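# Teaching an arm when to ask: a visit to the Sillirby group

I've been meaning to write up my trip to the Sillirby robot group for weeks, and as it's now February and their results are out I've run out of excuses.
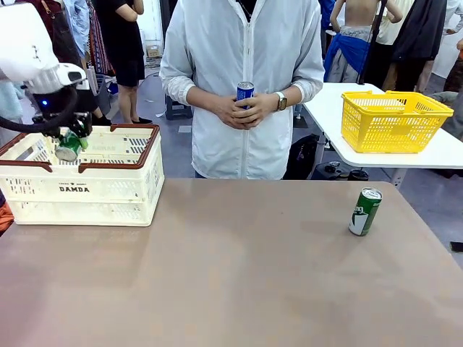 What took me there was a fairly small claim in a draft report. Toàn Mạc, who leads the handling work, had written that a robot arm can learn to sort ordinary things much faster if you let it stop and ask a person now and then. That sounds obvious (I ask people things all day long), but getting a machine to ask at the right moment has been a real nuisance for this field. Ask too often and you may as well do the job yourself. Ask too little and you've got a can rolling under somebody's desk.

The method is called Kenora, and it came out of a chat between Toàn and the people at Bùi, the small software firm in Skusthorpe that writes the group's planning code. Most systems like this are trained from demonstrations. A person guides the arm through a job, the movements are recorded, and the arm learns to copy them. It works nicely until something turns up that wasn't in the recordings, and then the arm carries on regardless, with total confidence, in the wrong direction. I've got relatives like that.

Kenora does something quite simple on top. Before each movement the system doesn't make one plan, it makes five of them, all starting from the same camera view. If the five plans more or less agree, off goes the arm. If they start to spread out – one wants to come at the can from the side, another from above, a third fancies a different can altogether – the arm holds still and waits for a person to help out. The person's correction is then kept as a new demonstration, so each awkward moment goes back into the training pile.

I asked why five and got a very frank reply. They tried seven. Seven was a bit better at spotting trouble but slowed the whole thing down so much that visitors wandered off before the arm had done anything. Five it is, then!

The task in the write-up is the drinks can one, which is a bit of a favourite in the group. Cans have to be picked up off a table and put in a crate. You'd think that was dull, and for a minute or so it is, but a can is a surprisingly mean thing to give a robot. It's shiny on top, so the camera gets glare. It's smooth, so a grip that's slightly off lets it slip round. And it can be upright when you pick it up but tilted by the time it's over the crate, which means the arm has to decide whether that angle is fine for letting go or whether it should straighten up first. I hadn't thought about any of that before. I just chuck mine in the recycling.

So, the numbers. The group started with 200 demonstrations, which is a modest pile for this kind of work, and trained two versions from it. One was plain copying. The other had Kenora running on top. Both were then given 458 pick-and-place attempts, with the cans put down in spots and at angles that hadn't been in the training. The plain version failed most often at the moment of letting go, usually by opening the gripper too early and clipping the rim of the crate. The Kenora version stopped and asked at many of those same moments, and once the corrections had been fed back in, it asked less and less as the run went on.

That last bit is what Toàn is keenest on, and he got quite animated about it. "If it asks the same question at the end of the day as it did in the morning, we've built a doorbell," he told me. He keeps a chart of the pauses over his desk, and the line goes down in a lumpy sort of way, with a big bump in the middle where they changed to a different lot of cans without telling the software. The arm noticed. It started asking again straight away, then settled. He's prouder of the bump than of the rest of the chart, I think.

There are some catches, and the report is open about them. The main one is that five plans agreeing doesn't make them right. They all come from the same training, so they can all share the same bad idea, and then the arm will go ahead and do it without a murmur. The group calls these "quiet misses" and they had a handful during the run, nearly all of them with two cans standing close together. Toàn's hope is to train the five planners on slightly different slices of the demonstrations so they've got something to disagree about. Bùi are already at work on that part.

The other catch is the people. Somebody has to be there to answer when the arm stops, and they've got to answer well. The group found that those who were new to it tended to over-help, taking the arm all the way through the job when all it needed was a nudge at the wrist. Those long corrections turned out less useful than short ones, as the software couldn't tell which part had been the actual fix. They've since added a rule that a correction ends as soon as the plans agree again, and the arm takes over from there. I had a go myself and it's an odd feeling – a bit like having the steering wheel politely taken back off you.

I was also curious about how it copes with busy rooms, as so much of this sort of research gets done in a quiet corner with perfect lighting and a plain backdrop. Toàn's view is that a method for knowing when you're unsure ought to be tried somewhere that makes you unsure. People moving about behind the table do push up the number of pauses, he said, mostly through shadows falling across the work. They haven't separated that effect out properly and the report doesn't pretend they have. It's down as the next piece of work, along with cups, which have handles and are apparently a whole new world of pain.

Would any of this be useful outside a research group? I asked, of course, and got a cautious answer. A sorting line wants speed, and an arm that stops to think is an expensive thing to have on one. Toàn reckons it fits better in places where the mix of things changes all the time and there's a person close by anyway, such as a stockroom behind a shop or a canteen at clearing-up time. One person could keep an eye on several arms if the pauses were rare enough. They aren't rare enough yet.

The full report is with the Skusthorpe office, and the group says it'll share the correction recordings as well as the original demonstrations, so other people can test the asking part on their own arms. If you want a copy, write to them and say which gripper you use, as the files are sorted that way. I've put my name down to go back when they get to the cups.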